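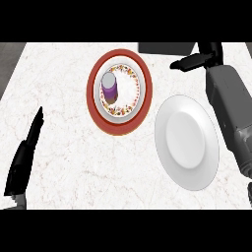 # Viernes, 1 de mayo de 2026

Festivo, y yo despierta a las siete menos cuarto como si tuviera que fichar. Me he quedado un rato en la cama escuchando llover en el patio y luego he pensado: venga, hoy toca, hoy abro las cajas de la abuela. Llevaban en el pasillo desde que vaciamos la casa y ya me había dado con ellas en la espinilla unas cuantas veces (la última, anoche, con el vaso de leche en la mano).

Las había imaginado llenas de papeles del banco. Y sí, hay papeles del banco, pero debajo estaban los cuadernos de cocina. ¡Los cuadernos! Mi madre juraba que se habían perdido en la mudanza del piso de la costa, y resulta que estaban ahí, envueltos en una funda de almohada, con un olor a canela y a humedad que me ha dejado sentada en el suelo sin hacer nada un buen rato.

El primero tiene las recetas numeradas hasta la 71 y luego se acaba en seco, a mitad de unas rosquillas de anís. «Echar la harina que pida». La harina que pida, abuela, por favor. Llevo toda la vida oyendo esa frase y sigo sin saber cuánta pide. La letra va cambiando: al principio redonda, de colegio, y hacia el final se inclina y se come las vocales. En los márgenes apunta cosas que no tienen nada que ver con cocinar — que ha llamado Pilar, que el fontanero no ha venido, que el niño tiene fiebre. El niño es mi tío, que ahora gasta bigote y se queja de la ciática.

He intentado leerlo en orden y no he podido, voy saltando. Hay un arroz con conejo que recuerdo perfectamente y otro con coliflor que no he probado en mi vida y que lleva una cruz al lado. No sé si la cruz es que salió bien o que no se vuelva a hacer nunca. Le he mandado la foto de la página a mi madre y me ha contestado con un audio de cuatro minutos sobre la coliflor. Conclusión: ella tampoco lo sabe.

A media mañana ha llamado Faith desde Tautahi. Allí ya era de noche y estaba cenando cereales. Le he contado lo de los cuadernos y se ha emocionado más que yo, dice que tengo que pasarlos a limpio y hacer copias para todas las primas. Le he dicho que sí con la boca pequeña porque me conozco. Lo mismo dije de las cintas de vídeo, y ahí siguen, en el altillo. Pero me ha dado una idea buena: en lugar de empezar por la página uno, empezar por lo que me apetezca comer. Así por lo menos se avanza con hambre.

Me ha contado también que en septiembre viene, ya con billete y todo, y que se queda dos semanas. ¡Dos semanas! Hay que comprar un colchón decente, que el del sofá tiene una barra justo donde van los riñones. He mirado uno de Flarel y costaba más que mi lavadora, así que ya veremos.

Para comer he hecho las albóndigas de la abuela, las de la receta 48, con almendra y azafrán. Pone 100 gramos de miga de pan mojada en leche y me ha parecido muchísimo, pero esta vez he obedecido. La salsa me ha quedado un poco clara — creo que la tapé demasiado pronto, o que puse el fuego cobarde, que es lo que me pasa siempre. De sabor, sin embargo, era ella. He cerrado los ojos con la primera y estaba en aquella cocina con el hule de limones y la radio puesta.

Ha sobrado para un regimiento, así que he bajado un táper a Kenneth, el del segundo, que anda con el pie escayolado y no sale más que al médico. Me ha tenido media hora en la puerta hablando del sendero de Tatgate, de lo mal señalizado que está y de que él ya lo había avisado. Luego me ha devuelto el táper de la semana pasada con tres mandarinas dentro, lo cual me parece un sistema estupendo.

Por la tarde, siesta, y al despertarme seguía lloviendo. He empezado a copiar en una libreta nueva las albóndigas y las natillas. A mano, con boli azul. He puesto mis notas entre paréntesis para que no se mezclen con las suyas, y en lo de la harina de las rosquillas he dejado un hueco en blanco. El domingo las intento y peso todo antes y después, a ver si de una vez alguien en esta familia tiene el número.

Son las once y pico. Tengo que acordarme de sacar mañana el vidrio, llamar a mi madre (otra vez) y comprar anís.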